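Home About Rooms Minutes Newsletter Contact

WONARD WORKROOM
Minutes of the Members' Meeting
November 17, 2021

Present: Rekha Rai (chair), Leopoldo Carrillo, Subbarao Pinto, Digby Waaka, Hemi Prendergast (minutes)
Apologies: none received

1. Welcome

Rekha welcomed everyone and thanked Subbarao for the lamingtons, which were on the kitchen bench and did not stay there long. She said how lovely it was to have all five of us around the one table again, and that she hoped to be finished by eight, a hope which the minute-taker records here with affection.

2. Minutes of the previous meeting

The August minutes were accepted with one correction. Digby was recorded as having offered to paint the back door. He had offered to lend the brush. Rekha asked if he might consider doing both and he said he would think about it over summer.

3. Matters arising

The kitchen tap has had its new washer and is behaving. The noticeboard is still leaning in the hallway because the wall plugs that came with it are for brick and our wall is plaster. Leopoldo has the right ones at home in a jar and will bring them in.

The spare chairs offered to the Ellery street library have been collected, and we have had a very kind card back, now on the fridge under the pineapple magnet.

4. Money

Subbarao went through the figures. The balance stands at $2131, after paying $174 for storage baskets and tubs. The big item ahead of us is the quote for refinishing the tables and benches, which came from Wikton at $1588 for the lot, including pick-up and return.

There was a good long talk about this. Leopoldo felt the tables are perfectly sound and that a proper clean and a coat of oil, done ourselves over a weekend, would see them through another couple of years. Digby was inclined to agree but reminded us of the last time we did something ourselves over a weekend, and the state of the lino. Rekha liked the idea of the work being done properly but not the idea of the balance afterwards. Subbarao pointed out that the insurance renewal comes due before the next lot of fees and he would rather not be caught short.

Agreed to thank Wikton warmly for the quote and leave it for now. Leopoldo will try the oil on the underside of one table first, and we will all have a look at it before anybody goes near the top.

5. The tidy-up

Most of the evening went on this one, and happily so. Rekha thanked everyone who came in for the clean-out. She said the room feels a good deal bigger and she had forgotten how much light there is in there once the shelves stop blocking it.

Digby reported on the sorting. The odds and ends from the old drawers came to over 600 pieces by his reckoning - he did keep a tally on the back of an envelope, which he passed round - and a fair share of them were cup hooks. These have been bagged for the op shop along with the curtain rings and the second kettle.

Cables gave the most trouble. Hemi had suggested rolling each one and tying it with a strip of old bicycle tube, and this works a treat for the long ones. The short ones spring open again as soon as you turn your back. It was agreed that short cables can simply live in a clear tub with the lid on, where they may be as untidy as they please, and that see-through tubs are the way to go for anything people are forever hunting for. Leopoldo asked for labels all the same. Rekha has a label maker and will have a go at it when she finds the tape.

The fabric baskets drew some discussion. Subbarao bought them in two colours, the shop having run out of the first, and apologised for this. Everyone preferred the teal. Ema, who looks after the rooms next door, has asked where they came from, so we are evidently setting a fashion. The baskets are for soft things only: cloths, aprons, dust sheets and the draught snake. Please don't put scissors in them, as Digby found a pair with his hand.

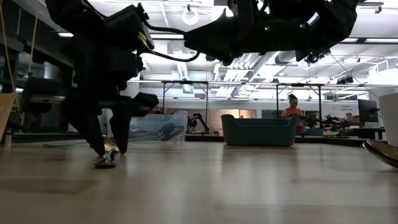 The main room: pale wood tabletop, with the clear bin and teal basket behind.

Rekha asked that the wooden bowl stay out on the table. It is a nice old thing and useful for keys and loose change, and she would be sorry to see it disappear into a cupboard. Hemi asked whether it might also be the place for pencils. After some to and fro the feeling was that pencils roll about and end up under the keys, so pencils will go in a mug. Leopoldo is donating the mug.

On wiping down: a damp cloth and then a dry one, please, and go with the grain. No spray polish. It leaves a bloom that shows up terribly under the overhead lights, and Leopoldo also wants the timber free of it before he starts with his oil.

6. Kitchen

Tea towels are going home to be washed and not all of them are coming back. Nobody is in trouble. If you have one with a kookaburra on it, Digby's mum would be pleased to see it again.

Subbarao will buy a larger tin of tea. We had a short diversion on whether loose leaf is worth the bother, with no decision reached and strong views on both sides.

7. Other business

Hemi asked about a small get-together before the summer break. Warmly supported. Bring a plate, and Rekha will do her eggplant pickle if asked nicely. She was asked nicely.

Actions
Leopoldo - wall plugs for the noticeboard, oil test under one table, mug
Rekha - labels, reply to Wikton, pickle
Digby - bags to the op shop, further thought on the back door
Subbarao - tea, insurance renewal
Hemi - note to members about the get-together

Meeting closed at twenty to nine.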